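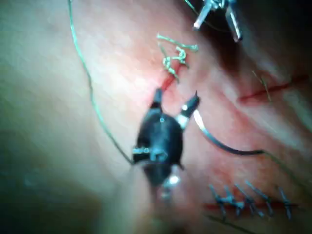

Ticket 3799: Slides with pictures print as grey blocks
Opened by: Kamlesh Sisodia
Product: Privine Print Server, version 6
Status: Solved, waiting for confirmation

Dear support,

Since Wednesday our teaching office cannot print the handouts for the suturing course. The text pages come out well, but each page with a photograph gives a grey block, or the printer stops with the message "job held". On the screen the same PDF is correct.

What I have tried until now:

Restarted the print queue. No change.
Printed from another computer. Same grey block.
Printed one photograph page alone, at 600 dpi. The job was held for 8 minutes and then it disappeared from the list.

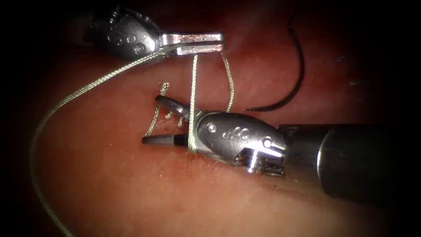

Two instruments and the braided suture over the tissue.

Printed the same page at draft quality. It came out, but the thread is hardly visible on paper, so we cannot give it to the students.

Reply from Erka, Privine support:

Thank you for the clear list. Please open Queue Settings, then Memory, and tell us what is written beside "Image spool". Please also check if the Prekelo colour plug-in is switched on.

Reply from Kamlesh Sisodia:

Image spool is "Fixed". The plug-in is on. I did not switch it on myself, maybe it came with the November update.

Reply from Erka:

Please switch the plug-in off, set the spool to "Automatic" and restart the service, in this order.

Reply from Kamlesh Sisodia:

I did the steps. The full handout is now printed at 600 dpi and the photographs are good. The old Boström printer on the second floor still holds the job, and I will open a separate ticket for it.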